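4.2 Ticket sales and repeat attendance

The second part of the study looked at how people came to buy tickets for the Welport spring musical, a fundraiser staged each year by a local service club. We collected 193 completed questionnaires over six performances. Forms were handed out at intermission and collected at the doors. Respondents could skip any question, and many skipped the one on household income, so income is left out of the analysis.

Most people in the sample had been to the show before. Of the 193, 72 said they had bought their tickets directly from a club member or a member of the cast. This was the most common answer, ahead of the club's web page and the box office table. Sales by post were too few to report on their own and were grouped with "other."

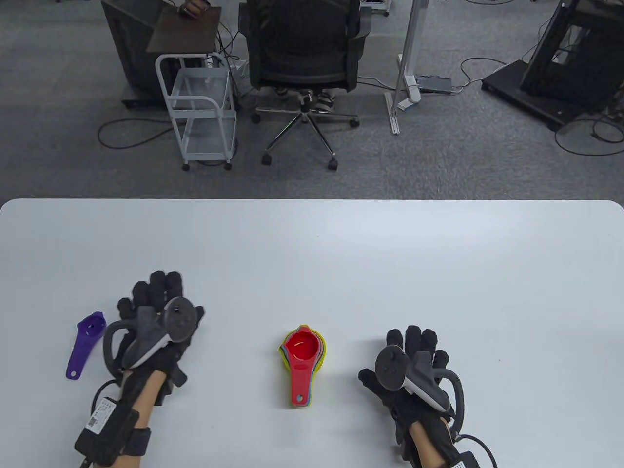
Anil Kartha, interviewed after the final performance, said the web page had mainly moved existing buyers from one method to another. "The same families come. They used to phone me at home and now they click. I would not say we found new people that way." He thought the matinees were different, as they drew groups from outside the town.

The questionnaire gives partial support to this view. Buyers who used the web page were no more likely to be first-time visitors than those who bought in person. First-time visitors were more common at the matinees, but the matinee samples were small and the difference should be read with care.

We also asked what people believed the money was for. Nearly 18 percent named the correct project, the reading room at Zallska. A larger group wrote "the club" or "charity" without further detail. Knowing where the money went was not linked to the amount spent on raffle tickets or refreshments. 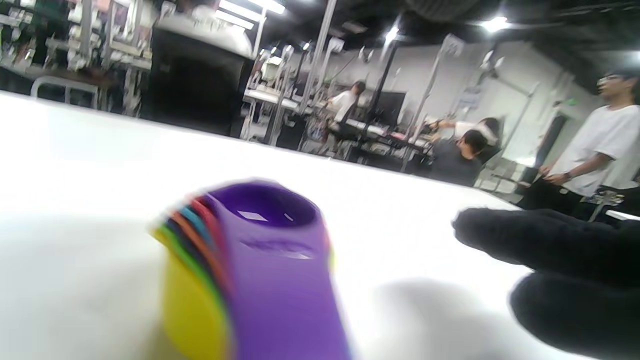 Figure 3. Nested measuring spoons on a white tabletop.

Interviews with club members suggest that personal selling carries a cost that the accounts do not show. Members described evenings spent on the phone, tickets held for friends who did not come, and unsold seats paid for out of their own pockets. None of this was recorded by the club. A fuller estimate of what the show raises would need to include these hours, and we return to the point in Section 5.

12 shares | 3 comments

Related items
Trương, K. and Amin, A. Who fills the seats? Audiences at club theater
Lazăr, A. Raffles, dinners and door sales in small service clubs
Kaimal, N. Counting unpaid hours: notes from Verhoeven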